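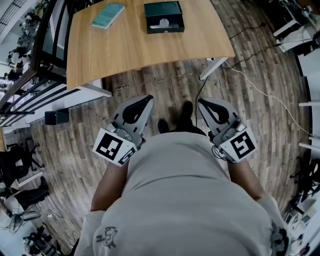

Ivodau Street Works Group — Attachments and Lighting Columns

Notebook, October, second entry. K. Woldemariam, additions by L.W. where initialed.

Carried on with the pull tests for the Plirkum main street columns. The district wants to hang banners and seasonal lights from the existing poles instead of setting separate posts, and the permit office will not sign off without a load figure per column type. The older columns are the issue. The newer ones came with a rated attachment load on the nameplate.

Setup as in the previous entry. Load cell zeroed at 8:40, rechecked at noon, drift under one division. Strap at banner bracket height, pull horizontal, toward the roadway first and then along the curb. Target load 2000 N, held 3 minutes, then released and the residual read off the dial gauge at the base.

Column A (steel, door facing sidewalk). Reached target without trouble. Deflection linear up to the hold. Residual within gauge resolution. Second direction the same. No complaint.

Column B (steel, older, paint lifting at the base). Reached target. Residual small but present after the first pull, and did not grow on the second pull. I read that as the base seating in the soil and not yielding of the shaft, but one repeat is thin evidence. Thickness readings around the door opening are lower than on A. Flagged for a retest with the dial gauge moved up to the top of the door frame, so that ground movement and shaft bending can be separated.

Column C. Stopped before target. Deflection curve started to bend over early and I backed off. Ultrasonic reading just above grade was erratic, which usually means pitting on the inside face. Tagged no attachments. The city should have this one on its replacement list regardless of what happens with the lights.

L.W.: Agree on C. On B I would not pass it for banners until retested. Light strings alone are a different matter, the wind area is a fraction of the banner's. We should give the permit office two figures per column, one for strings and one for banners. At present the form has a single box.

Wind area. Bogale sent the drawing for the banner arms. The arm is 50 mm longer than on the earlier drawing, so the moment sheet needs redoing. Small change at the base but it also moves the center of the banner outward, and the torsion line on the sheet was already the tight one. Bogale's note says the arm has a spring release at high wind. No test data attached. Until we have some, the sheet assumes a fixed arm.

Electrical, for completeness. Not our scope, but the cable for the lights enters at the bracket and on column A it would be taken through a new hole in the shaft. A hole there is acceptable if it is drilled on the side away from the door and fitted with a grommet. Two holes at the same height is a different calculation. Wrote this on the sketch so it does not get lost between us and the installer.

Cost question from the merchants' association, passed on by the district: they asked why every column has to be tested when they look alike. Current rate is $739 per column including the report. Answer drafted: columns of the same type and age can be sampled, provided thickness readings are taken on all of them and none falls under the limit. That would reduce the pull tests considerably on the north side, where the columns went in as one batch. It does not help on the south side, which is a mix of whatever was in the yard at the time. Lemlem to check the wording before it goes out.

Also asked whether last season's approval carries over. It does not. That approval was for strings only and named the old bracket.

Data. Logger files copied to the Plollar folder, raw and trimmed. The trimmed file for column B, second direction, has the wrong sign on the load channel — cable was swapped at the amplifier. Corrected in the sheet, raw file left alone. Please do not fix it twice.

Open items
Retest B with gauge at door frame height.
Redo moment sheet with the longer arm.
Ask Bogale for release test data.
Ask permit office about a second box on the form, or permission to attach a page.
Replace the worn strap. Fraying at the ratchet end, still legible tag.

L.W.: Strap ordered. Use the spare from the other kit for B.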